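Umow Community Hall — Kitchen and Dining Room Safety Walk, July
Inspected by: Ketsara Chantharasri
Building contact: Rupert Kaufmann
Start: 8:40 a.m.

Marks used: OK, FIX (do before the next booking), WATCH (look again next month), N/A

1. Exits and walkways
Front double doors open fully — OK
Rear kitchen door opens without a key from inside — OK
Exit sign lit over rear door — FIX
Walkway between serving hatch and hall clear — WATCH
Comments: One side of the rear exit sign is out. Rupert has the replacement tube and the ladder. The folding chairs are creeping back into the walkway again. They were stacked against the wall when I came in, but the stack was two deep and took up part of the marked lane. Single row only, please.

2. Fire equipment
Extinguisher by hatch, gauge in green — OK
Extinguisher by rear door, gauge in green — OK
Inspection tags signed — FIX
Fire blanket in pouch by stove — OK
Smoke alarm test button — OK
Comments: The tag on the rear door extinguisher has no initials for June. I believe it was checked, but if it is not signed it does not count. I have signed for July only.

3. Stove, oven and hood
Burner knobs turn and click off — OK
Gas shutoff reachable — OK
Hood filters clean — FIX
Oven door seal — WATCH
Comments: Filters are sticky to the touch and need a soak. The oven seal has a split at the bottom left corner. It still closes flat. Sakda Kaewsai looked at it with me and thinks it will last until fall. The part has to come from Priedītis and they are slow.

4. Electrical
Outlets near sink have working test and reset — OK
Cords free of cuts and tape — FIX
Water heater urn switch — OK
Power strip under hatch counter — FIX
Comments: The Vidus mixer has electrical tape on the cord near the plug. It was written up last time too. I have put it in the office with a note on it and it should stay there until the cord is replaced. The power strip had the urn and the toaster plugged into it together. Both of those go straight into the wall.

5. Cold storage and hot water
Refrigerator at 40 F or below — OK
Freezer at 0 F or below — OK
Thermometers present in both — OK
Items dated — WATCH
Hot tap at hand sink — OK
Comments: Two tubs with no date on the bottom shelf. I threw them out. Tape and a marker are now hanging on the side of the refrigerator.
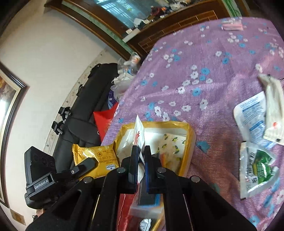 6. Dining tables and small items
Table legs locked — OK
Table tops level — OK
Cloths clear of the floor — WATCH
Small packets and loose items put away after use — FIX
Comments: Table locks were all sound except for one stiff one, which took some oil. Cloths are allowed on the dining tables but the hem should sit well above the floor so it does not catch a heel or a walker. The flowered lilac one is fine to keep using, just check the drop on the short sides. Sachets like the white one with the red printing should go in the lidded tin at the hatch when a booking ends, and so should anything else of that size. We have toddlers in here most mornings and they will put a packet in their mouths before anyone sees it. Róisín Foley has asked for the tin to be kept on the upper shelf, and I agree.

7. Floors
Kitchen mats flat, no curled edges — FIX
Hall floor dry and swept — OK
Wet floor sign available — OK
Comments: The mat at the sink curls up at the corner nearest the dishwasher. I turned it around but it curls there too. Needs a new one.

8. Chemicals and first aid
Cleaning products in locked cupboard — OK
Labels readable — FIX
First aid kit stocked — FIX
Burn gel in date — OK
Comments: One spray bottle with the label worn off. Emptied and discarded. The kit is short on medium bandages and has no gloves. Boonmee Rattanakul is adding both to the next Zornix order, limit $99 without a second signature.

9. Occupancy and posted notices
Occupancy card posted, 260 — OK
Emergency phone list current — FIX
Comments: The phone list still has the old office number. New copy needed at the front door and the hatch.

Repairs marked FIX are to be done within 14 days. Send Rupert a note when yours is finished, with the item number.

Finished 10:15 a.m.
K. Chantharasri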